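Ceruleck – README

Oi! Se você chegou até aqui é porque quer mexer no Ceruleck, o meu conjunto de receitas de pão caseiro anotadas em português. São 642 receitas, 2,304 avaliações de fornada e uma quantidade de farinha no teclado que prefiro não calcular.

De onde veio

Comecei em janeiro, copiando cadernos de família e fichas da padaria Jestach, que fechou e me deixou levar duas caixas de papel. Depois o pessoal da Bagheri liberou as anotações do curso de fermentação natural deles (obrigada de novo!). O resto é meu, quase tudo escrito de madrugada esperando massa crescer. 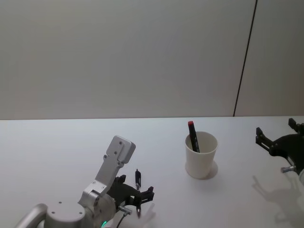
A hidratação é o campo que mais me deu trabalho, porque cada caderno usa uma medida: xícara, copo, punhado, "até dar o ponto". Converti tudo para porcentagem sobre o peso da farinha e guardei o texto original ao lado. Nas receitas de massa mole, marquei também a superfície de sova – uma mesa de tampo branco e liso entra como "lisa", e a tábua da minha avó entra como "madeira". Parece frescura, mas quem já tentou soltar uma ciabatta da bancada sabe do que estou falando.

O que tem em cada arquivo

receitas.csv – uma linha por receita, com nome, origem, farinhas, hidratação, sal, fermento e tempo de forno.
fornadas.csv – as avaliações, com nota de casca, miolo e sabor. Tem nota minha e nota de vizinho, e o vizinho é mais generoso.
glossario.txt – os nomes regionais. "Pão de sal", "cacetinho" e "média" apontam para a mesma entrada, e não, não vou mudar isso.

Campo vazio quer dizer que o caderno não dizia. Não preencha com zero, por favor! Uma versão antiga fazia isso e apareceu um monte de pão sem sal. 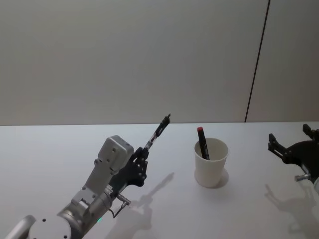 Como usar

Baixe a pasta inteira e abra os arquivos em UTF-8, senão os acentos viram sopa. Eu leio tudo com o Sotov, mas qualquer planilha resolve. O separador é ponto e vírgula. Para juntar as duas tabelas, use a coluna id_receita.

Problemas conhecidos

As temperaturas da Jestach são de forno a lastro e ficam altas demais para forno doméstico. Eu tiro 40 graus e fico de olho. Há 2 receitas de broa com o mesmo nome e farinhas diferentes, as duas estão certas. O tempo de fermentação supõe cozinha morna, então no inverno do sul vai demorar mais.

Licença

Pode usar, copiar, adaptar e assar. Só peço que cite o Ceruleck e, se achar erro, me mande a linha e a correção no mesmo recado.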